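Print this story | E-mail this story

The Closet Turns Over in October

Samira Haddad puts her family's summer clothes away on one afternoon in October. She does it on the bed, because the bed is the largest flat surface in the house.

The house is in Jurkville, 900 square feet with 2 closets, one of them taken up by the water heater. Whatever isn't in season goes into bins under the eaves. The quilted jackets come out last and take the longest.

"They fight you," Haddad said. "You fold a shirt and it stays folded. A quilted jacket wants to open up again."

Her method is simple. The jacket goes down on its back, collar toward the headboard. She smooths the body with the side of her hand, then brings one sleeve straight across the chest. The other comes in along the side. Then the bottom is turned up toward the collar, and the whole thing goes in the bin.

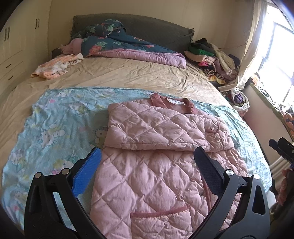
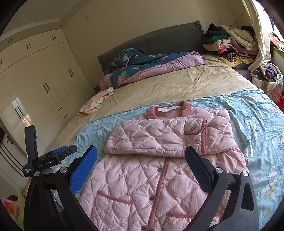

A pink quilted jacket on the bed, one sleeve folded across the chest.

She learned to fold at Farah, a dry cleaner in Plistelside, where she worked the counter for 16 years. In a busy fall the shop handled almost 2,000 coats. Puffy ones were never pressed. They were folded wide and stacked no more than four high.

Haddad has tried vacuum bags, including a set from Fovell, and gave them up after one winter. The padding came out flat and she had to run everything through the dryer.

Now she uses lidded bins and writes the sizes on masking tape. The smallest sizes go to her sister's kids in the spring.

Contact us | Copyright Plistelside Monthly | Back to top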